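Tote (storage)

From the Widerus Household and Workshop Reference

A tote, also called a bin, tub, tray, pan or "that gray thing," is an open container with a floor and walls and no firm opinion about its contents. It differs from a box in having no lid, and from a drawer in having nowhere to slide. Totes are used in workshops, stockrooms, schools, laundries and garages, where they hold small things that belong together, or that have been in the same place long enough to be treated as if they did.

Terminology

The trade has never settled on a word. Catalogs prefer "tote" for anything a person can carry and "bin" for anything that stays put, then ignore the rule on the following page. "Tub" usually implies plastic. "Pan" implies metal and a certain shallowness. In her handbook Keeping Things in Things, the stockroom writer Maribel Cuadros lists the terms in a table and advises readers to pick one and stop discussing it. Her own second chapter uses three of them.

Construction

Metal bins are commonly folded from sheet steel and galvanized, meaning coated with zinc to keep off rust. The coating leaves a dull gray finish, sometimes with a faint crystalline pattern called spangle, which some owners admire and most have never noticed. Plastic bins are lighter, quieter and available in colors, and they crack in cold garages.

Walls may be vertical or sloping. Vertical walls give the most room for a given footprint. Sloping walls give up some of it, in return for which the contents drift toward the middle and a hand can get into the corners without losing skin. Sloped bins also nest when empty. Two nested bins left alone over a winter become, for practical purposes, one bin.

Many bins have a separate floor panel laid over the bottom. It takes the wear, and it can be lifted out for cleaning by anyone prepared to find out what has been living underneath. Small holes are sometimes drilled in the panel for drainage, for screws, or for hooking it out with a bent wire. They are also the right size to swallow the one washer that mattered.

Typical contents

Manufacturers print load ratings on bins and say little about what the load should be. In use, contents fall into a few classes:

Parts awaiting assembly, which are sorted by size when new and by resignation afterward.

Cleaning things, chiefly brushes. A brush is put into a bin to sweep it out and is then stored there, so that it has to be removed before the bin can be swept.

Blocks and offcuts, kept as spacers, wedges or doorstops.

Items of no class, of which every bin has at least one.

A small mixed group spread over the floor of a bin is far easier to pick from than a full load. The Kurkix catalog calls this arrangement "loose fill" and charges no extra for it.

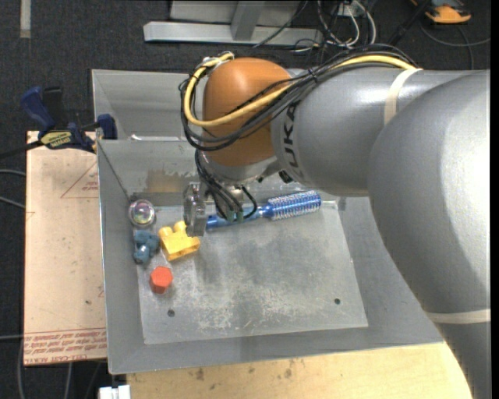
Wear and cleaning

A metal bin in regular use picks up scratches and whitish scuffs, mostly where things are dragged instead of lifted. These do no harm. Brownish stains on the walls are another matter and should be looked at: a stain that wipes away was dirt, and a stain that stays may be rust getting started where the zinc has worn thin.

Ordinary cleaning calls for a stiff brush, warm water and a little dish soap, followed by thorough drying. Steel wool is effective on stains and equally effective on the zinc. Orlando Pacheco, whose column on workshop upkeep ran in the Gesex newsletter, recommended emptying every bin each January. He later admitted that he emptied his own by tipping it into the next one.

Paired bins

Metal bins are often set side by side, or made as compartments sharing a rim. The usual intent is that one side holds what has yet to be dealt with and the other what has been. The system works well for as long as everyone remembers which is which. Labels help. The Matar label set comes with 100 adhesive tags, 10 of them blank, and the blank ones run out first.

A shared rim also collects small objects that were on their way from one side to the other and got no further.

See also

Bucket
Crate
Drawer, miscellaneous
Shelf (disputed)

Last revised March 2025. Entry by Nayeli Echeverri; section on spangle shortened at the request of Gilles Moulin, who had read the long version.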